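Laltdale Group Reports Robot Arm That Finds Wall Contact Without a Force Sensor 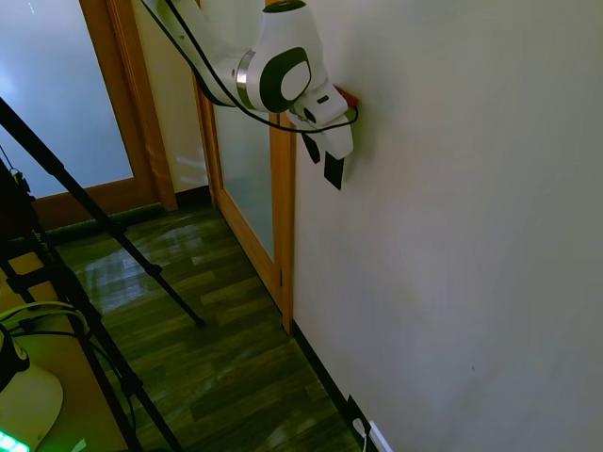 Pravesh Mkhize
Research Communications Officer, Laltdale Institute

2024-01-07

Researchers at the Laltdale Institute have published a method that allows a robot arm to touch a wall gently and keep steady contact with it, using only the signals already present in the arm's joints. The work was completed in December under the direction of Barry Ackroyd, who leads the institute's group on contact and motion.

Touching a flat upright surface is a common need in household and building work. A robot may have to place a hook, press a switch or wipe a mark, and in each case it must know when it has reached the wall and how hard it is pushing. Most systems answer this with a force sensor mounted at the wrist. These sensors add weight and cost, and they need to be checked often.

The new method, named Mustex, compares the effort each joint is making with the effort expected if the arm were moving freely. When the two values move apart in a pattern that matches contact, the controller slows the arm and settles on a light, even push. A second stage estimates the tilt of the wall and turns the gripper to suit.

The group tested Mustex in ordinary rooms as well as in the laboratory. The arm was asked to approach a wall and hold contact in 100 trials, with the starting distance and angle changed each time. It exceeded the set force limit in two of them. Both cases involved a fast approach at a shallow angle — a condition the authors list as a present limit of the method. With the joint signals used in the older way, against a single fixed threshold, the limit was exceeded in 19 trials from the same starting positions.

"The arm already carries a good deal of information about what it is touching," said Dr. Ackroyd. "Our task was to separate that information from friction in the joints and the pull of the cables, and to do it quickly enough to be useful."

The controller needs a short calibration before first use, during which the arm moves through a set of slow motions in open space. The authors advise repeating it whenever the gripper is changed or the arm is mounted in a new position.

The project was carried out with engineering support from Condier and received funding from the Mapplebeck Fund. Further tests on curved and padded surfaces are planned. The report and the trial records may be requested from the institute's research office.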